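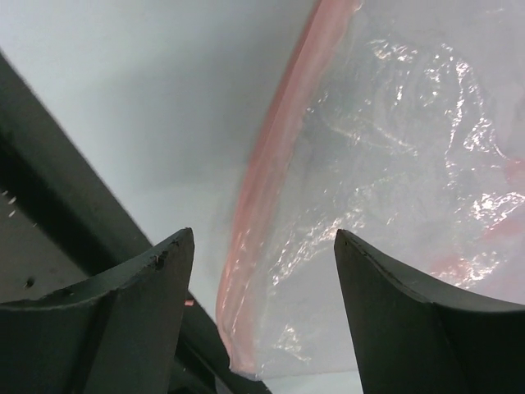

Last updated: October

Skudbridge README

Hi, and thanks for stopping by! Skudbridge is a little command-line tool I wrote so I could preview a mobile app on a real phone while the code stays on my desktop. You save a file, the phone reloads, and you keep going. I got tired of rebuilding the whole app every time I moved a button (and I move buttons a lot).

It started as a shell script inside another project of mine, Cetcombe, which is a packing list app. The script grew to 275 lines before I admitted it should live on its own.

What you need

A Mac or Linux machine, a phone on the same Wi-Fi, and version 5 or later of the Durnirura runtime. Older versions will install fine and then hang on the first reload, so please check before you open an issue. Windows might work. I don't have a Windows machine and I haven't tried.

Getting started

Unpack the release into any folder and run skud init from the top of your project. It asks for a port and a device name, then writes a file called skud.conf. After that, skud watch starts the server and prints a short code. Type the code into the companion app on your phone and you should see your start screen come up.

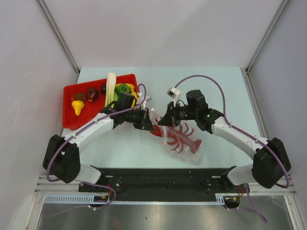 Two arms over the tabletop, grippers facing each other.

If the phone can't find your desktop, it's almost always the firewall. Mine blocked the port again after a system update and I lost an evening to it, so look there first!

Settings I change most

The delay setting is how long Skudbridge waits after a save before it reloads, in milliseconds. The default is 35. If your editor writes files in two passes you may get a double reload, and bumping the number up a bit fixes it.

The ignore setting takes folder names separated by commas. Put your build folder in there or you'll get a reload loop that never ends (ask me how I know). 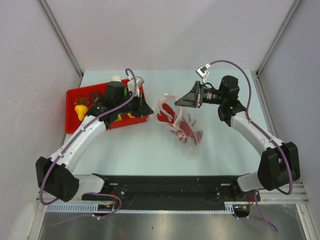
Word count: 396

Known problems

Accented letters in a project path used to crash the watcher. I found that one when I made a test project called Peñalver, and it's fixed on Linux. On a Mac it still fails now and then, and I'd love a patch.

Custom fonts don't reload. You have to quit the app on the phone and open it again.

There are 28 tests. Run them with skud test before you send me anything, and leave the phone unplugged while they run or the device tests get confused about which connection to use.

License is MIT. Bug reports are welcome, and please paste your skud.conf into them.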